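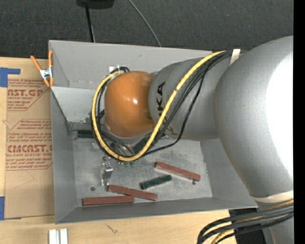 ## 3. Who gets to forgive?

I started this part of the project thinking forgiveness was a fairly simple business between two people. One does the wrong, the other lets it go (or doesn't). Then I read the Hidthorpe letters and had to throw most of my notes away!

Quick reminder for anyone skipping section 2: the letters were written after the Minhas flood inquiry, and there are 976 of them. I read the lot, with Nighat Ghauri reading 53 a second time to check I wasn't seeing only what I wanted to see. What struck us both was how many writers forgave on someone else's behalf – a late father, a street, once the whole of Pindonach. "We've forgiven them down here," one man writes, quite cheerfully, and I kept wondering who'd asked the rest of "we".

Adeel Soomro thinks this is just loose talk and I shouldn't build a theory on a pronoun. He may be right about that particular letter. But 36 of the writers go out of their way to say they have permission, or that they haven't, and you don't do that unless you feel permission matters. I'd say they are treating forgiveness as something that can be held in common, a bit like a right of way, where one person's use of it doesn't settle things for the neighbours.

That leaves me with an awkward problem about the dead, who can't be asked. My own hunch is that a daughter can give up her anger at what was done to her father while his complaint stays exactly where it was. I come back to this in section 5, where the inquiry's formal apology makes it harder.

*Figure 1. KUKA robot arm over an open metal bin.*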